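Gripper notebook, November, started 9:40

Picked up where Skye left off with the long-finger set on the Plundar arm. The short fingers are back in the drawer with their screws taped to the bag. Same controller as last time (the Gunn box), same wrist camera, no change to the mount. Force limit left at the default so the two sets can be compared.

Task is the tin one: go in from above, close on the filling, hold, come out. The short fingers could do the green tin but the linkage hit the rim on anything off center by more than a few mm. The long ones should clear it. What I want to know is how much stiffness we give up for the extra reach.

First thing I noticed is that the tips splay when they push down. You can hear it in the linkage before you see it on the camera. Lowered the approach speed twice and it got better, then stopped getting better. I think the rest is flex in the plates and no setting will fix it.

Second thing, the gap at the tips is uneven. Shimmed the left finger at the pivot and it's closer. Annag says the Leststead fingers had the same trouble and they ended up sanding the pads. I'd like to avoid that until we have a spare pair.
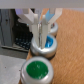 Wrist cam, long fingers down in the blue tin. Green in front, red-brown behind.

View from the wrist is worse than with the short set. Once the fingers are down they hide part of the target tin and most of the one behind it, so the detector loses the far rim. Tried tilting the approach by 3 degrees. Far rim came back, but then the right finger touched the wall on the way in. Went back to straight down.

Log has 168 closes for the long set so far. Skye's short-finger log is in the Privivura folder under her initials; the column order is different, so check the header before merging.

Stopped at 12:15 for lunch and left the arm parked, brake on.

To do:
- wipe the pads before the next run
- rerun the short fingers at the slower approach speed, otherwise the comparison isn't fair
- ask Annag for the pad thickness they ended up with
- try the camera on the 2 cm spacer
- order a spare pair of long fingers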